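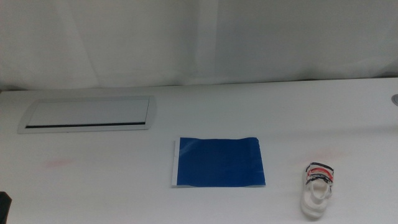 Vol. 6, Issue 41

Lists > Skarley > Home Chores > Messages

2 April 2021
By Meenakshi Amin

Ravindran Nadar wrote:
> Can any of these arms tidy a hallway yet? Hekeck
> told me in March that shoes were a solved problem.

Not solved, as far as I can tell. Putting one small striped sandal on a blue square is a fair test, and it is still a long way from a hallway with boots and laces in it.
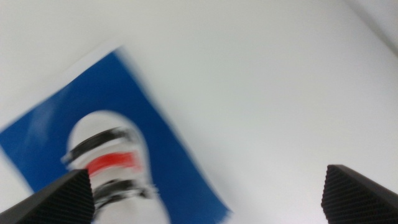
Our log at Inulport has 492 tries at shoe jobs, and 141 of them needed a person to step in. Soft straps are the worst part – they bend when gripped. I would wait before buying one.

Meenakshi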